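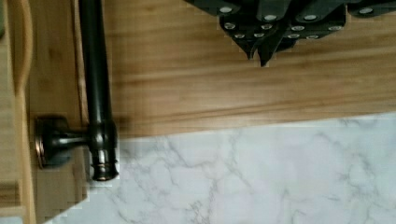
Urstead library's Friday repair table is staying put

Print this story | E-mail this story
2 min read

Good news if you have a wobbly chair or a lamp that has given up on you: the Friday repair table at the Urstead library is staying open through the spring. I stopped in last week to ask, half expecting bad news, and came home with a working toaster and a much better mood.

The table was supposed to wrap up in March, when the grant that pays for glue, fuses and the good screwdrivers runs out. Valtmont, the hardware store on the corner by the post office, has now put in $1,000 to keep it going. The library is throwing in the room for free, same as before, and the coffee too (bring your own mug, the paper cups are gone).

If you haven't been, it works like this. You show up with your broken thing, you write your name on the clipboard, and you sit down next to the person fixing it. They'll ask you to hold stuff. I held a spring for what felt like most of my adult life, and I now know more about the inside of a Dreßler toaster than I ever planned to. Mine had a crumb the size of a raisin stuck under the lever - I'm a little embarrassed about that, but there you go.

A couple of things are changing. The start time moves to 3 p.m. so people coming from the school can make it, and there's a limit of 2 items per person. The limit got some grumbling while I was there, mostly from a man with a wagon, but the line was getting silly and I think it's fair. Sewing gets its own corner by the window, with better light for anyone bringing in zippers and hems.

They still won't take microwaves, gas heaters or anything with a swollen battery. Those go to the drop-off on Ternavby Road, and you have to call ahead or you'll be turned around at the gate. I learned that one the hard way with an old space heater in the back seat!

There is also a new shelf of tools you can borrow with your library card. It's a small start, 20 tools so far, mostly clamps, planes and hand drills, and you can keep one for two weeks. I took a clamp home for a drawer front that has been leaning against my dresser since the holidays. Wish me luck.

Donations of clean, working hand tools can be left at the front desk any time the library is open. Please put your phone number on them with a bit of tape. The desk also has sign-up sheets for anyone who'd like to help with repairs, and they could really use another person who knows lamps.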